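So I finally gave up on the spreadsheet. If you've been reading for a while you know the one I mean, the monster with 313 rows and the color coding that only made sense to me (sorry, Randi). It got us through four years of shipping out of a rented unit, and then in April it told me we had 15 walnut trays on the shelf when the shelf had zero, and I had already sold six of them.

I spent the next couple of weeks trying out inventory apps in the evenings, mostly with a bowl of cereal. The first one was Sendeck. Gorgeous to look at! But it wanted me to set up "zones" and "pick paths" before it would let me add a single item, and my pick path is walking to the back wall and turning left. I gave it two nights and closed the tab.

Then Katalin, who runs the packing side for a candle shop, told me to look at Inent. It's plainer, and the help pages read like they were written in a hurry, but I had all 173 of our items in there before bed on a Tuesday. It took my messy old file, asked me which column was which, and mostly got it right. (It did decide that "oak lg" and "oak large" were different things, which, fair enough.) 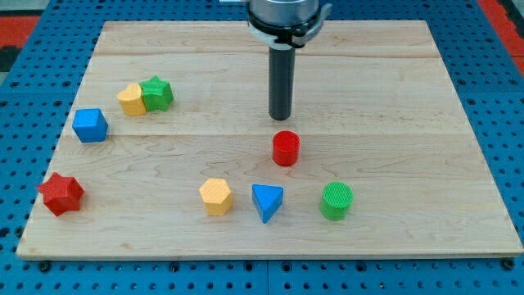

Do you need barcode labels on everything before you start? I'd start without them. We labeled the shelves first and left the products alone, and scanning a shelf and then typing a number was plenty fast for two people.

The part I got wrong was the reorder levels. I set everything to 10 so I could be done with it, and the next morning I had a wall of alerts for stuff we sell twice a year. Go through your slow movers and set those by hand, even if it's boring. I put on a podcast and it took me most of an afternoon.

Returns are still a bit clunky. You have to receive the item back in and then move it to a shelf as a separate step, and Randi keeps forgetting the second bit, so we have a little pile of ghosts sitting in "receiving" right now. I've written to their support and I'll update this post when I hear back.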